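Irside Residents' Council Reports on Two Years of the Shared Meals Program

26 October 2026

The shared meals program at Irside has entered its third year of operation. The program director met with the newsletter in the council offices to review its results, its costs and the changes planned for the coming season.

The program opened with 6 participating households and now serves a membership of 400. According to the director, growth was never the main aim. "We wanted people who lived on the same street to eat at the same table," the director said. "The council asked for a written purpose before it gave us any money, and that was the sentence we submitted."

Funding remains modest. The council provides $2000 each season, and members pay a small fee toward groceries. The director described the arrangement as sufficient but narrow. "We can buy good vegetables. We can't buy them twice if a delivery goes wrong."
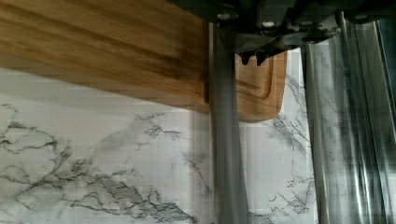
Menus are set one month ahead, and members may comment on them before the order is placed with Lozano, the program's produce supplier. The director considers this comment period the most useful rule the program has adopted. Requests for plainer food have been frequent, and soups and bread now appear on most menus. Asked about equipment, the director was brief. "People expect a long list. A piece of wood to cut on and a decent knife will carry a cook through most of what we serve."

Attendance fell in August, as it had the year before. The director attributed the decline to family travel and said that the program will move to a reduced schedule during that month. Members will be informed by letter. 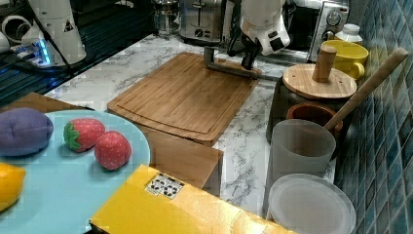
Training for new cooks has been revised since the spring. Sessions were previously held in the evening and were poorly attended by parents of young children; they now take place in the morning, with a second session for those who work early shifts. The content has changed as well. Newcomers begin with bread and onions, and they learn to keep the work on the cutting board and off the countertop. "A large bamboo board with a groove around it holds the juice from a tomato," the director said. "After that we talk about salt, and people have strong opinions about salt."

The director also spoke of disagreements. Some members wish to invite guests from the neighboring district of Davavel, while others believe that the waiting list should be cleared first. The council has not taken a position. "Both groups have a fair point," the director said. "I would prefer a slow decision to a bad one."
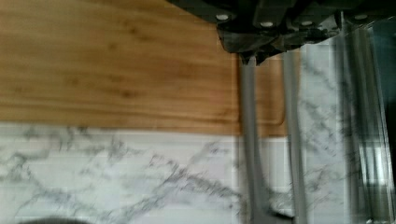 Plans for the Coming Season

The program will begin a joint series of suppers with the Pletel reading circle. Two suppers have been approved, and a further request is under review. Members who wish to attend should register at the council offices.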